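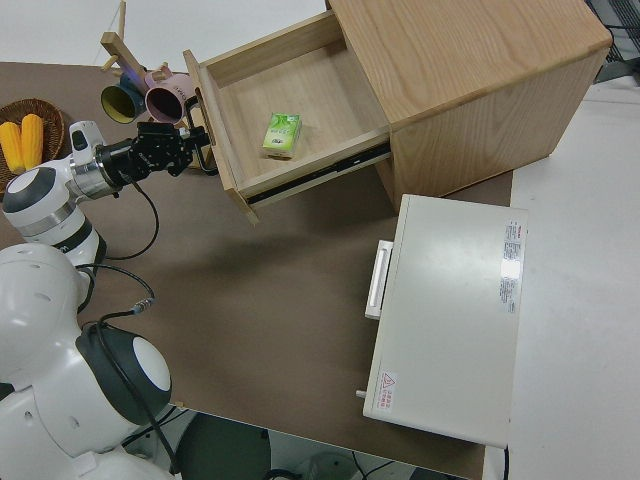

4.2 Recording a Task by Hand Guiding

1. Set both arms to Guide mode in Murnow.
2. Place the props on the table. Leave the dish rack within reach of the left arm.
3. Move each arm to its start pose.
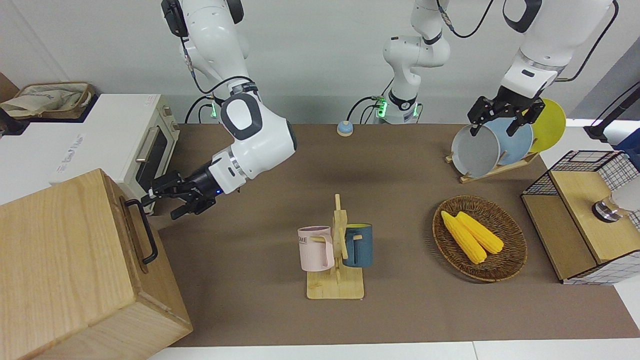
Figure 4-3. Right gripper at the toaster oven, left gripper at the dish rack.

4. Press Record. Guide the arm at an even speed.

CAUTION: Keep fingers clear of the gripper when closing it on a handle.

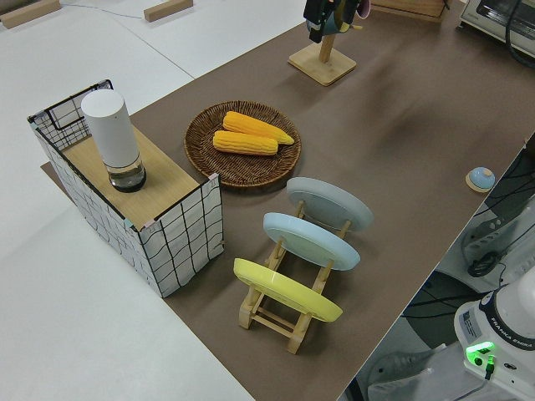

Figure 4-4. Table props, with the plates upright in the rack.

5. Press Stop. Save the take under the task name.

NOTE: Takes longer than 72 seconds are split into 2 files.
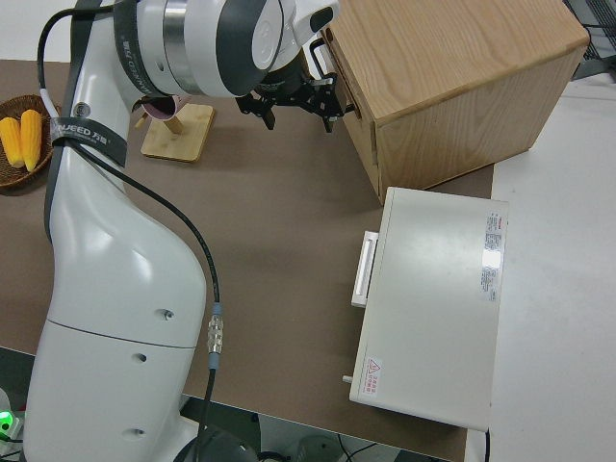
6. For drawer tasks, approach the handle straight on and pause before closing the gripper.
7. Repeat until 27 takes are saved.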